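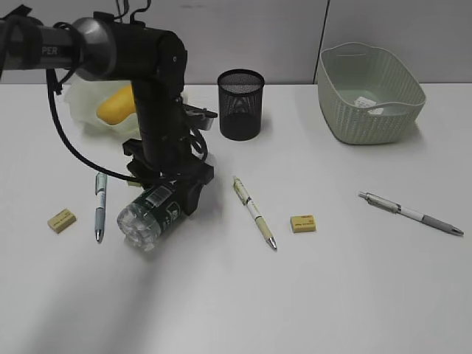
The second stretch of the Pilline audience project is done, and I would not call it a success yet. We set out to learn whether people who saw an ad for the Clendberg film awards on their TV went on to watch the awards show. We now have a number that claims to answer that. Before it reaches us it goes from the set to the app, from the app to Wiegand, and from Wiegand to a spreadsheet, with more slack in the route than the black cable looping out from the side of that arm. I have asked for the steps in writing. So far I have 2 of them.

Reach. Wiegand reports that the ad was shown in most of the Zaltthorpe homes we paid for. "Shown" means the ad began to play. It doesn't mean anybody was in the room. Kanini Swai rang 45 households from the sign-up list and asked if they remembered it. Five did, and one of those described a different ad. Forty-five calls is a small sample and I wouldn't hang much on it, but I trust it more than the chart. 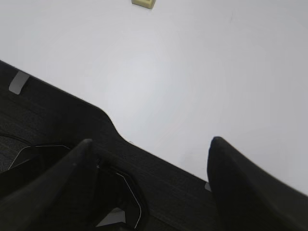

Pale yellow cube, white tabletop.

Tune-in. The awards show did better than last year in its first half hour and worse after that. The draft from Wiegand credits the campaign with the first part and says nothing of the second. Reinhold Lammers points out that the show also moved to an earlier slot this year, right after the local news. I can't separate the two effects with the data we hold, and I doubt Wiegand can either. Their word for the difference is "lift." I have taken it out of the tables until they show me a comparison group.

Money. Spending is within the grant. The phone calls cost less than planned and the ad time cost more — the rate went up in August, after we had signed. We are disputing it. 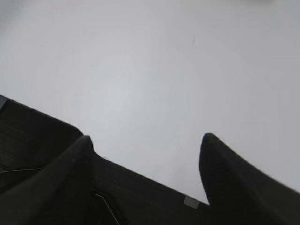

Pale surface, close up.

Next period. We want to hold the ad back from part of Zaltthorpe for 4 weeks and run it as usual in the rest. Wiegand says this will "weaken the campaign." Perhaps it will. If the two halves come out the same, I would recommend that you not fund a third round, and I'd sooner write that report than another one like this.

Reports > Grants > Pilline > Progress

Print this page | E-mail this page

Comments

dorrit_k: We got the ad three times in one evening. Still missed the show.

Passing Viewer: It was the earlier slot. My mother watches whatever comes on after the news.

M. in Clendberg: Will the list of uncalled homes get a call next time? I signed up and never heard a thing.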